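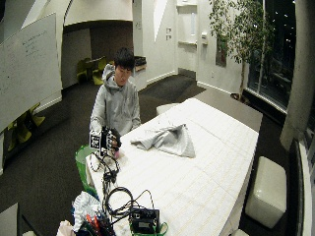 Ticket 218: right glove drops out on Pyo cell

Opened: 16 February 2020
Opened by: Buppha Sitthichai
Site: Flernora
Software: Celeo tracking client
Status: Monitoring

Symptom
Right glove pose freezes for nearly 20 seconds, then jumps to the current position. Finger data stops at the same moment. Client log shows "source timeout, 3000 ms" and no marker errors. Happens with the operator seated at the white table, hands low near the corner.

Checked
1. Marker panel on side of glove — seated, no play.
2. Rate at the control box: 100 Hz at idle. Falls to zero during a freeze.
3. Swapped the port on the box. No change.
4. Restarted client. No change.
5. Flexed the glove wires by hand where they pass over the table edge. Fault reproduced on every flex.

Cause
Strain on the glove wires at the table edge. The slack is coiled beside the box, so the short run to the glove takes all the pull.

Action
Lead replaced from Drurnano stock. Slack to be moved to the glove side and the coil tied down. Same check requested for the handheld gripper, with its cables kept clear of the fingers.

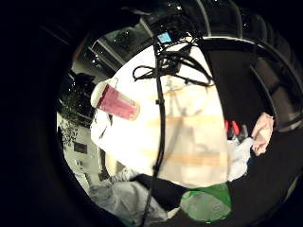
Gripper camera view, black cable hanging over the white plastic sheet.

Open items
- Cable clip for table edge, not ordered yet.
- Log from the next long session to be attached before closing.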